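Remixing the Leltari demos, part two

2024-04-18

The transfer of the Leltari tapes is finished. There are 10 reels, all quarter-inch, recorded in August over two sessions with Anastasia Giannakopoulos singing and Fotis Andreadis on a twelve-string. Three of the reels had sticky-shed and were baked at 50 degrees before playback. The colour of the oxide was no guide to which ones needed it.

Most of my time went on azimuth. The machine at Kindmont had been aligned by ear, and the top end of the vocal disappears if you sum to mono without correcting it. I set the heads per reel and wrote the offset on each box.
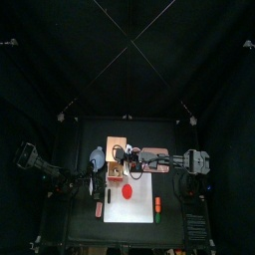
The vocal was cut with a spaced pair and no close mic, so the stereo image drifts whenever Anastasia turns her head. Kelly Coutinho suggested collapsing the pair and panning by hand. I tried it and lost the room. Dark curtains at the back and down both sides, as in the photo, take off the upper reflections and leave the low mids alone, and the demos have that same balance – dull on top, thick at 300 Hz. A shelf at 3 kHz fixed most of it.

Badawi is still the problem track. The second verse drops out for half a bar and there is no safety copy. Farah Jugah is checking her cassettes.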